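Home | Projects | Students | Library | Contact

Sorting used vessels in a shared room: how people handle cups, cans and jars

Project report, second year, Petridis course in Everyday Design
Masenham

1. Why I chose this subject

In my student house we have many cups and tumblers, and more empty jars than anybody needs. When a table must be cleared, the work goes slowly, and I wanted to understand why. My first idea was to design a new shelf. My tutor group advised me to look first at the table, before the things ever come to a shelf. I think this was good advice, although it made the report different from my plan.

The project had a budget of 50 pounds from the Allelent student fund. I spent 20 of it, mostly on labels and two trays. The text limit was 2,000 words, and I stayed well under it.

2. The objects

I decided to work only with vessels, I mean objects that are hollow and have one open end. They can be metal or glass, and they can be made for keeping or for throwing away. This is the difficulty which interested me. A green can and a steel tumbler have almost the same form when they lie on a table, but one of them goes to recycling and the other goes back to the cupboard. A person must look at the material and at the rim before deciding.

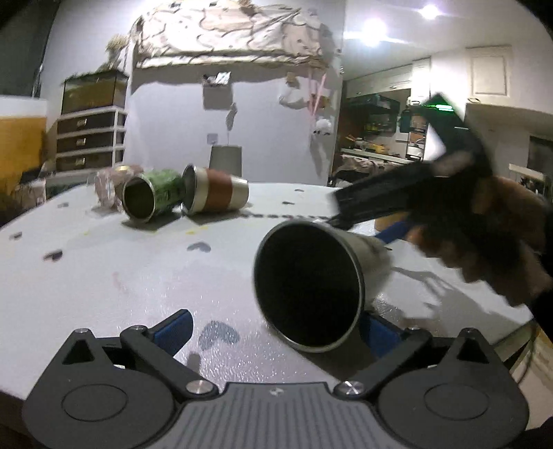
The position of the object is also important. A cup which stands upright can be taken from above with one hand. A cup on its side must first be turned, and if its mouth points away from the person, the wrist has to make an uncomfortable movement. In my notes I called this "the turn", and I gave it a separate column in the table of results. A turn of 90 degrees does not sound like much, but after a long session I felt it in my arm.

Soft things make the work slower too. A crumpled bag between two hard objects hides where one ends and the next begins. I did not include bags in the results, but I kept them in the discussion.

3. The tables

I made notes at two kinds of surface. Both were white and both were shiny, and this was a problem I had not expected. Light from the ceiling makes bright places on such a table, and clear glass is difficult to see against them. With metal I had fewer difficulties, as the dark inside of a cup shows its position well.

A table with a printed pattern brings another question. Hearts, dots and letters are pleasant to look at, but when I was tired I confused small printed marks with crumbs, and tried to wipe them away.

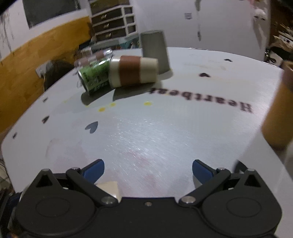 The round form has one advantage: there is no corner where things collect. It has also a disadvantage, because objects at the far edge are hard to reach, and a jar on its side can roll. I would put a tray there. The trays I bought have a low border, and I found that a border of this height is enough for jars but too low for a tall tumbler.

4. What I would change

My sorting order was metal first, then glass, then everything else. Next time I would begin with whatever lies on its side — standing objects can wait. I would also use a matt cloth under the glass.

The labels were not successful. I wrote "keep", "wash" and "recycle" on them, but "keep" and "wash" were the same pile in practice. For the Prurnirero house, where the second part of the project will take place in April, I have prepared only two labels and one larger tray.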